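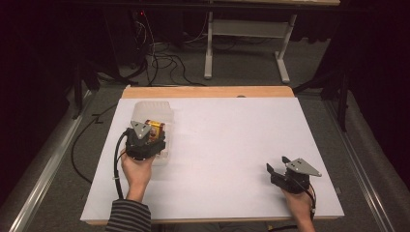 Tidum method

The Tidum method is a way of collecting training data for robot manipulation, in which a person performs the task directly with two hand-held grippers instead of steering a robot from a distance. The recordings are later used to train a control policy for a two-armed robot. The method was developed by Vandana Grewal and Torunn Lundgren at the Prokska laboratory in Dramesdale and takes its name from the software that aligns the recorded streams.

Background

Before Tidum, the Prokska group collected its data by teleoperation. The operator moved a pair of leader arms and the robot copied the movement. This gave data that fitted the robot exactly, but the work was slow and operators became tired, especially in tasks where one object must be taken out of another. Grewal proposed that the person should hold the same kind of jaws that the robot carries, so that the contact between jaw and object would stay similar while the arm itself could be left out of the recording.

Equipment

The operator works standing at a table and holds one gripper in each hand. Both grippers are of the same design, with a metal plate mounted on the body and a cable leading away from it. A camera at head height looks down on the work area. The table is covered with a white board, which makes the objects easier to separate from the background in later processing. Typical objects are plastic boxes and small packaged goods.

Procedure

A session is divided into short episodes. In each episode the operator brings an object to a given goal, for example from a container to the open board. Both grippers are recorded also when only one of them is in use. The authors consider the waiting hand to be a part of the demonstration – a policy trained without it tends to move the second arm into the way of the first.

After the session, the Tidum software places the camera images and the gripper positions on a common time line. Episodes in which the tracking was lost are removed. The remaining ones are converted to target positions for the robot's jaws.

Results

In the first study, 600 episodes were collected by two operators over six tasks. The policy trained on them was compared with one trained on the same number of teleoperated episodes. It performed better in the tasks with containers and equally well in simple placing. In tasks that required strong pressing it was weaker, and Lundgren explained this by the fact that the force of the human hand was not recorded.

Limitations

A person can reach positions which the robot arms can not, and such episodes must be found and discarded. The cables also limit how far the wrists can be turned. A later version, known as the Prajapati variant, adds a force sensor to each jaw, but its episodes can not be mixed with the older ones without a new calibration.

See also

Imitation learning
Teleoperation
Bimanual manipulation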